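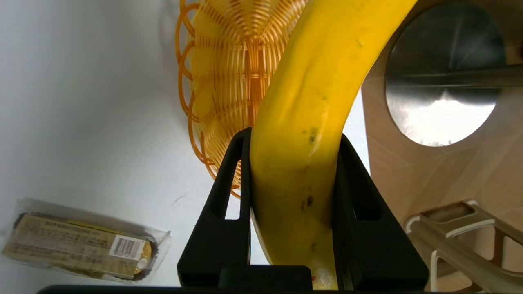

Speckles coming in nicely. Orange basket behind.

1/ OK so I have been told I have Banana Opinions and that I should put them in a thread instead of in the group chat (hi Rokeya). Fine! Here they are.

2/ A banana is at its best when the first little brown dots show up. Before that it tastes like a green bean wearing perfume. After that you've got a day, maybe two, and then it's bread.

3/ I used to keep mine in the fruit basket with everything else and they went over so fast. Apples do it. My aunt Begoña Barroso has been saying this my whole life and I only started listening in December, after losing a whole bunch to one bag of apples from Villalba.

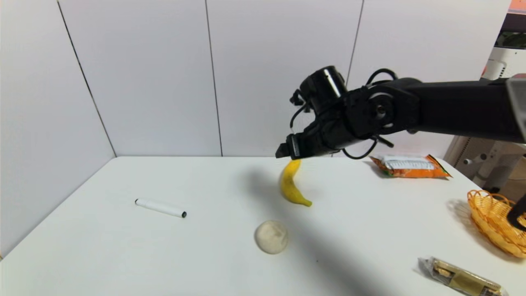

Banana, bun, marker. My kind of table.

4/ Lunch opinion: banana and a plain round bun. Tear the bun, slice the banana in, a bit of butter if you have it, salt if you're fancy. I will eat this standing up and I will not be taking questions.

5/ Telmo says it needs peanut butter. Telmo also toasts his buns until they're basically crackers, so.

6/ Bruises! People throw out a perfectly good banana over one dark patch on the peel and it makes me nuts. Peel it first. Half the time there's nothing under there

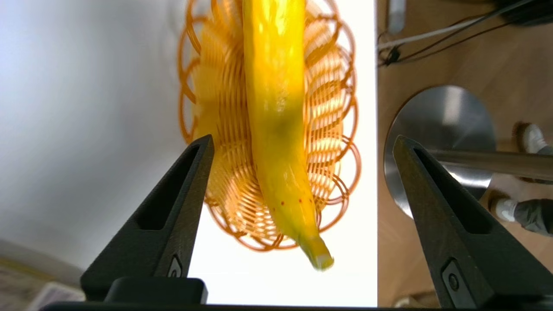 and when there is, it's a soft bit the size of a thumbprint that you can flick off with a spoon. The little reddish specks don't bother me either, I eat right past those.

7/ Somebody asked about the basket thing. I love an orange basket with yellow fruit, I think it makes any kitchen look like summer, and loops and curls all the way out to the rim are just cheerful. Pain to dust though. Old toothbrush, warm water, done. 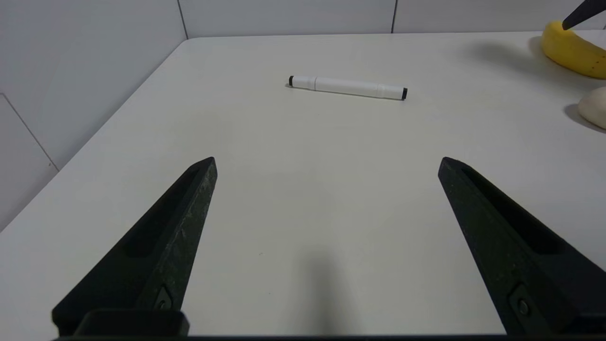
8/ Marker trick, which I got from Conceição: write the date you bought them right on the peel. Small, near the stem. Ballpoint works too, and it's weirdly satisfying to write with.

9/ Freezer people, peel them BEFORE you freeze them. I've done it the other way. Never again.

10/ Plantain thread next if anyone wants it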